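The alarm at Murside's old ferry terminal goes off a little before six, and by the time the echo dies the night shift of the harbour patrol is already down the steps and casting off. I've wanted to ride along with this crew for years!

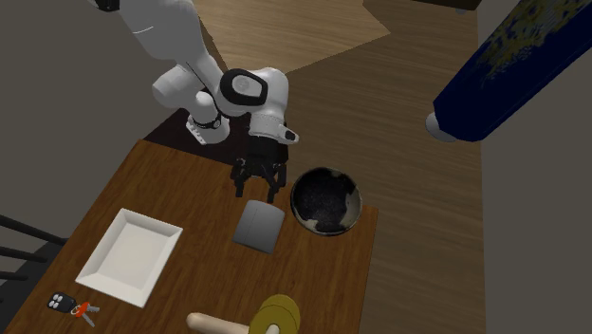 A white robot arm above a wooden table

They cover 17 miles of water, from the container berths to the Nokcombe locks, and a call can be anything: a stolen dinghy, a break-in on the quay, a swimmer in trouble under Escobedo Bridge.
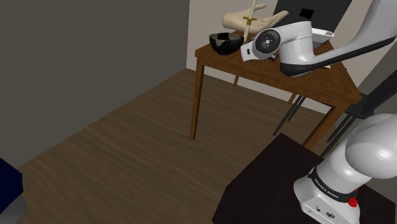 Last November it was a fuel barge adrift with its lights out, and two small boats held it off the bridge for three hours in sleet. The skippers still argue (cheerfully) over who got the first line aboard.

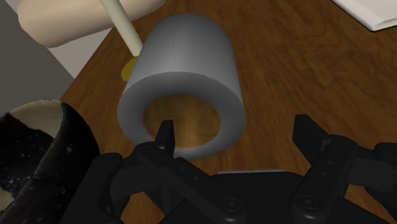

What struck me most was how quiet it all is. There's very little shouting on the radio, just short, kind sentences and a lot of tea. On my night we towed home a family from Trirkomach whose engine had died, and the youngest was allowed to work the searchlight all the way in. We tied up at 10 to four, and the kettle was on before the ropes were coiled.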